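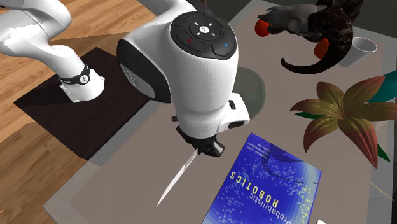
Lorkidow Floor Oil Kit: a full review after one summer

Posted by Elsa Sandberg, 8/30/18

I have put oil on a lot of floors over the years, most of them mine, and I have never looked forward to it. Well, I looked forward to the second coat of this one! The Lorkidow kit comes in a flat cardboard carton with a 1000 ml can, two white pads, a pad holder that screws onto a regular broom handle, a pair of gloves that are a bit too big for me, and a folded sheet of instructions printed in very small type.

What I used it on

Our upstairs room and the hall next to it, 382 square feet together. The boards are oak, sanded in July by Bence Sipos, who also talked me out of lacquer (thank you, Bence). I had been using Privton oil before this, and it's a decent product, but it stays tacky forever in humid weather and I always ended up with a sock print somewhere near the door.

Putting it on

You stir the can, pour out a puddle the size of a saucer, and push it along the grain. The pad holder has a swivel that lets you go flat under a radiator, and I can't tell you how happy that made me. Leave each section for 15 minutes, then buff off whatever is still sitting on top. I did the whole hall on my own in an evening with the radio on. The smell is mild, a little like walnuts, and it was gone by the next afternoon with one window open.

One can covered everything with two coats and left a finger's depth in the bottom for touch-ups. Wash the pads right away or they go stiff. (Ask me how I know.) And lay any oily rags out flat to dry outdoors, please, because a wadded-up rag can heat up and catch fire.
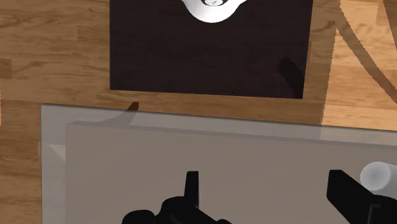
Color is where people get nervous, and the Lorkidow range has four shades plus a clear. I went with Amber, and it warmed the oak up without turning it orange. If you like a floor in the honey-brown family, with lighter tan and darker amber streaks running along narrow planks and the seams staying faint, this is the shade to try first. The clear is lovely too, but on my test board it came out cooler than I wanted. Ákos Juhász used the Smoke on his stairs and it looks great there, though it shows every crumb.

How it wears

Two kids, one dog, a desk chair with terrible wheels. So far there is one dull patch under the chair, and I fixed it with a dab of oil and an old T-shirt. Water beads up nicely if you get to it within the hour. Red wine took a little rubbing. 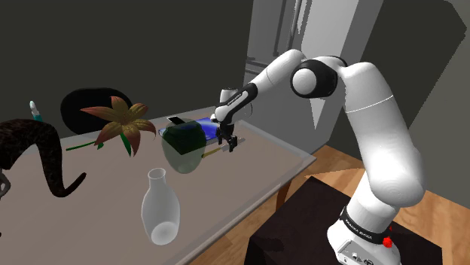 White arm above a light gray tabletop.

What I would change

The lid. It bends the first time you pry it open and never closes quite right again, so I moved the leftovers to a jam jar. I'd also love a third pad in the box, and bigger print on that sheet.

Would I buy it again? Yes, and I have already ordered the small can for the kitchen threshold.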